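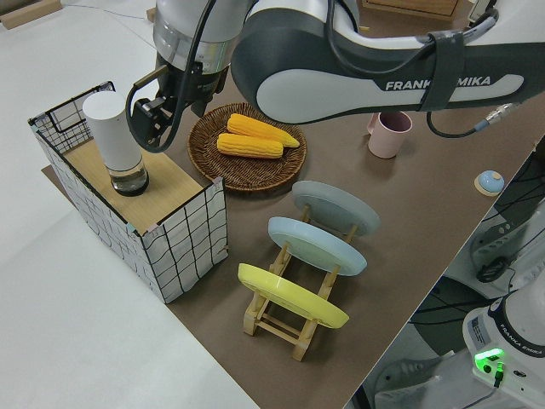

Gonzalo Figueroa has spent the months since October teaching a Franka arm to handle kitchenware in a shared workshop. The project is called Nikarmont. He works on the grasp planner; Unai Echevarría does the wiring and the cell layout.

"Plates are harder than people expect," Figueroa says. "The rim is thin, and the rack holds it at an angle. If the approach is off by 2 degrees, you push the plate and never close on it."

His current planner samples 97 candidate grasps per object and keeps the best 10. The rest are thrown out for collisions, mostly with the table.
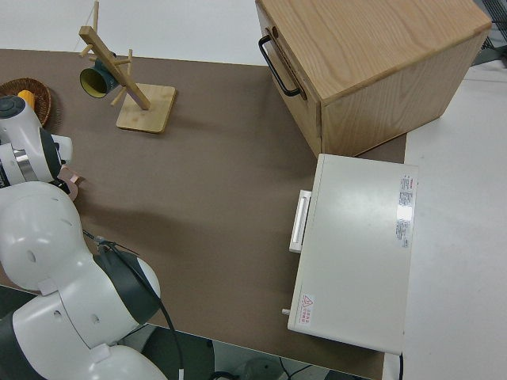 Mugs get their own routine. "A handle gives you one good direction, and a peg takes away half of that," he says. "You have to lift before you pull."

Echevarría's complaints are about cable. A 7-joint arm can reach the same pose in several ways, and some of them wind the gripper lead around the wrist. He now limits the last joint in software and straps the slack to the upper link.

"I lost a connector before I did that," he says. "The strap cost almost nothing."

Force limits are next. Figueroa wants a lower threshold for ceramics, and Echevarría wants the logs first.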